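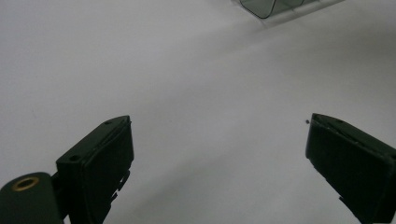
德赖赛德台面规程（英文名Drirside Tabletop Code，业内常简称“台面规程”）是一套用于手持夹爪示教采集的操作规范，规定了桌面类任务在录制前、录制中和录制后的准备与检查要求。规程由设在德赖赛德的一家机器人数据工作室起草，后来被布雷维蒙特（Brevirmont）等处的采集点采用，主要涉及台面清洁、夹爪状态、物品摆放、照明和数据剔除。其中引用最多的是第1402条，即“碎屑条款”：浅色台面上凡有与任务无关的可见颗粒，都应在开始录制前清除。右侧指尖附近那粒深色的小碎屑就属于该条所指的情形，它在白色台面上十分显眼，尺寸虽小，检查时仍须记为一项不合格。台面远端的透明塑料容器则适用另一组条款，见下文“透明物品”一节。

名称与编号

规程最初没有正式名称，采集员称之为“桌子那几页”。Kelechi Akande在整理第二稿时把它定名为台面规程，以区别于同一工作室的另外几份文件，即校准规程、标注规程和场地规程。条款采用四位数编号，前两位代表章，后两位代表章内的条。第十四章为“台面状态”，第1402条是该章的第二条。章与章之间留有空号，供日后增补使用，因此编号并不连续。

中文译本沿用原编号。译本中“手指”“夹指”“指爪”三种译法曾经并存，现统一为“夹指”；“指腹”专指夹指内侧与物品接触的面；“指尖”指夹指前端收窄的部分。英文原文中的debris在早期译本里译作“杂物”，容易与任务物品混淆，后改为“碎屑”。

背景

手持夹爪是由人握持操作的夹持工具，通常装有相机，用来记录人完成抓取、放置、倾倒、折叠等动作时的画面和夹爪开合状态。所得数据用于训练机器人的操作策略。由于相机随夹爪移动，录制画面的大部分往往是台面和两根夹指，台面上的污渍、反光和多余物品都会反复出现在同一批数据中。

德赖赛德工作室早期对台面没有书面要求，由各采集员自行判断。Ngozi Haruna在复核一批杯具归位任务时发现，一部分片段里有同一块干涸的胶痕，另一部分则没有，而有胶痕的片段恰好都来自同一种物品布局。她认为这种对应关系可能使模型把胶痕当作线索，于是建议对台面状态作统一规定。建议在一个星期四的例会上提出，会后由Ruairí Cullinane写出初稿。初稿只有台面和照明两章，篇幅很短，夹爪检查与剔除规则是后来陆续加入的。

适用范围

规程适用于在水平台面上进行的单臂或双手示教采集，包括固定桌、可升降工作台和临时搭设的桌板。地面任务、货架任务和手持移动任务不在范围之内。厨房灶台、水槽等带有固定设施的台面可以参照执行，但清洁和照明两章须由场地负责人另行补充。

规程不规定任务内容，也不规定采集员应以何种手法完成动作。有关动作速度、抓取位置和失败重试的要求，由各项目的任务说明书给出。两者不一致时，任务内容以任务说明书为准，台面状态以规程为准。

如任务本身要求台面上有散落物，例如清扫碎屑、收集豆粒或擦拭粉末，碎屑条款不适用于被指定为任务物品的颗粒。采集员应在任务卡上写明颗粒的种类和投放区域，投放区域以外的同类颗粒仍按碎屑处理。

主要内容

台面状态

台面应平整、稳固，表面不得有松动的贴膜、翘起的胶带或未干的清洁液。浅色台面和深色台面均可使用，同一批次内不得中途更换。白色哑光台面是德赖赛德工作室的常用配置，优点是深色夹指的轮廓容易分辨，缺点是灰尘、线头和食物碎渣同样容易分辨。

第1401条规定了清洁的时机：每个批次开始前全面擦拭一次，更换任务物品后再擦拭一次，中间休息后重新检查。擦拭应使用不掉毛的布，由远端向近端单方向进行，擦完后等待表面干燥。不得用手掌扫除碎屑，也不得用嘴吹。

第1402条规定了碎屑的处理。检查人员从采集员的站位和夹爪相机的画面两个角度查看台面，任一角度可见的颗粒都应清除。条文另设一个尺寸界线：长边达到2毫米的颗粒，如在录制结束后才被发现，相关片段须送复核；小于该尺寸的，由采集员登记后可以保留。录制前发现的颗粒没有尺寸上的豁免，一律清除。

第1405条涉及永久性痕迹。划痕、烫痕和渗入表面的色斑无法擦除时，应拍照存档并写入台面档案。存在永久性痕迹的台面可以继续使用，但物品布局必须随机变化，避免某种布局总是与痕迹的某个相对位置同时出现。

夹爪检查

夹爪检查在台面检查之后进行。采集员将夹爪举到台面上方，使两根夹指完全张开，确认指间没有异物，指腹没有粘附胶、纸屑或食物残留，随后缓慢闭合，观察两侧指尖是否对齐。塑料件上的孔位、嵌件和连接处应目视检查，有裂纹、松脱或变形的夹爪停止使用。

夹指颜色在同一批次内应保持一致。深绿色与黑色夹指在画面中差别不大，仍不得混用。指腹更换后，即使新旧件型号相同，也须在批次表中注明更换的位置和时间。指腹磨损的判定标准由夹爪制造方提供，规程本身不作规定。

张开状态被规定为标准的起始姿态。每个片段开头，夹爪应在张开且未夹持任何物品的状态下短暂停留，停留期间相机画面中应能看到台面。终止姿态由任务说明书决定，没有规定时采用与起始相同的姿态。

物品摆放

与任务有关的物品分为目标物、容器和干扰物。目标物是需要被夹持或移动的物品，容器是接收目标物的物品，干扰物是有意放置、但不应被触碰的物品。三类以外的一切都视为多余物品，应移出台面。采集员的水杯、手机、笔和任务卡放在另设的边桌上。

物品摆放应按布局表执行。布局表只给出区域，不给出精确坐标，采集员在区域内自行变化位置和朝向。规程要求布局表覆盖台面的近端、中部和远端，早期数据中物品过分集中于中部，近端抓取的样本很少，这一要求便是在复核之后增加的。

物品可以只有一部分进入起始画面。复核人员不得仅凭物品在画面边缘显示不全而判定片段不合格，但任务开始后，夹爪接近目标物时，目标物应完整进入视野。

透明物品

透明物品单列一章，是规程中修改次数最多的部分。透明塑料盒、玻璃杯、薄片状的盖和托在浅色台面上对比度低，边缘常常只表现为细而淡的线条，采集员和复核人员都容易漏看。规程为此规定：

透明物品在放上台面之前应擦净内外两面，去除指纹、标签残胶和水渍。

带有宽边或薄边的透明容器，摆放时须确认边缘没有压住其他物品，也没有伸出台面。

透明盖与透明容器分开使用时，应在任务卡上分别列出，不得合写为一件。

不得为了便于辨认而在透明物品上加贴彩色标记，任务说明书另有规定的除外。

批次结束后应按任务卡逐项收回透明物品，防止遗留到下一批次。

最后一项来自一次实际的疏漏。布雷维蒙特采集点曾把一片透明托遗留在台面远端，之后连续录制了一整个下午的布料折叠任务，复核时才被发现。该批数据没有作废，但全部片段都补写了物品说明。

照明

规程推荐漫射照明，要求台面上不出现边缘锐利的阴影。光源色温设为4000开尔文，同一批次内不得调整。采集点有窗时应拉上遮光帘；不能遮光的场地须记录录制的起止时间。

夹爪和采集员手臂造成的柔和阴影属于正常现象，不需要消除。台面一侧略亮、另一侧略暗也可以接受，条件是明暗变化平缓，且在批次内保持稳定。点状高光、灯管倒影和频闪条纹则属于不合格项，应通过移动光源或更换台面材料解决。规程不主张用调节相机曝光的办法掩盖照明问题。

灯具开启后须等待20分钟再开始录制，使亮度和色温趋于稳定。部分采集点使用的灯具稳定较快，曾要求缩短等待时间，规程目前仍保留统一的数值。

录制过程中的处置

录制开始后，采集员不得为清除碎屑而中途停下。碎屑若在录制中产生，例如任务物品掉落碎渣，应完成当前片段，在片段结束后清理，并在备注栏写入“录中产生”。片段中若有人手、清洁布或无关工具进入画面，须由采集员当场标记，由复核人员决定截短或剔除。

夹爪与台面发生碰撞时，应停止录制并重复夹爪检查。碰撞本身不一定导致片段剔除，规程把轻微接触和明显撞击分开处理：指尖擦过台面、画面没有跳动的，属于轻微接触；画面出现突然位移或夹指发生可见弯曲的，属于明显撞击。

剔除与标记

规程将问题片段分为三个等级。甲级问题须剔除，包括照明中途改变、夹爪部件损坏、目标物与任务卡不符。乙级问题送复核，包括录后发现的较大碎屑、遗留的多余物品和未登记的永久性痕迹。丙级问题只作登记，包括较小的颗粒和不影响任务的轻微接触。

标记应写明问题在画面中的大致位置，使用“近端左侧”“远端中部”“右指尖旁”一类的固定说法。只写“有脏东西”或“台面不干净”的标记会被退回。规程附录列出了允许使用的位置用语，并规定左右一律以相机画面为准，不以采集员的站位为准。

复核人员不得复核自己录制的片段。采集点人手不足时，可以与其他采集点交换批次。德赖赛德与布雷维蒙特之间的交换复核由Oluwaseun Ogundipe安排，两处的登记表因此采用了同一格式。

记录文件

执行规程所需的记录包括台面档案、批次表、任务卡和复核单。台面档案随台面保存，记载材质、颜色、永久性痕迹和更换情况；批次表记载夹爪编号、灯具设置和开始前的检查结果；任务卡列出全部任务物品；复核单由复核人员填写，附在批次表之后。

记录可以使用纸质或电子形式。蒂贾尼（Tijani）记录表是较常见的一种电子表格，把批次表和复核单合为一页，并按规程的章号排列检查项目。拉尔内斯（Ralness）采集点使用自己的纸质表格，项目顺序不同，内容大体对应。

修订

规程的修订由各采集点提出书面意见，交德赖赛德工作室汇总。每年十一月集中处理一次，其余时间只发布勘误。Kayode Ogbonna负责维护条文对照表，凡条文文字有改动，无论是否影响执行，都要在对照表中列出新旧两种写法。已经录制完成的数据按录制时的版本复核，不追溯适用新版本。

第1402条经过两次改动。最初的条文要求“台面上不得有任何碎屑”，执行时争议很多，有的复核人员把相机噪点也记为碎屑。其后加入了“可见颗粒”的说法和两个查看角度，再后来才形成录前与录后分别处理的现行规定。

争议

对规程的批评主要集中在台面清洁的必要性上。一种意见认为，机器人实际工作的桌面很少是干净的，过分整洁的训练数据会使模型在遇到碎屑、污渍和杂物时表现下降。持这种意见的人主张取消碎屑条款，或者规定一定比例的片段必须在未清洁的台面上录制。

Haruna的答复是，规程要控制的是未经登记的变化，项目如果需要杂乱的台面，可以把杂物列为干扰物并写入布局表，这样复核时能够知道每件东西为何在那里。批评者指出，灰尘和碎渣难以逐一列入布局表，人为撒放的颗粒与自然积累的颗粒分布也不一样。现行版本没有采纳取消的意见，只在附录中增加了“自然台面”选项，允许项目在任务说明书中声明免除第1402条，声明后该项目的全部批次都须注明。

另一项争议涉及工作量。拉尔内斯采集点提出，每次更换物品后都擦拭台面会明显降低录制效率，在物品更换频繁的任务中尤其如此。修订时曾讨论以目视检查代替擦拭，最后只对干燥、不掉屑的硬质物品作了放宽，食品、纸制品和织物仍按原规定执行。

透明物品一章也有不同看法。部分复核人员希望允许在容器底部加贴小标记，以减少漏看。反对者认为标记会随容器一同进入训练画面，使透明物品的识别变得比实际情况容易。该问题在现行版本中仍列为待议事项。

相关条目

手持夹爪
示教学习
采集批次
夹指校准
漫射照明
透明物体抓取
干扰物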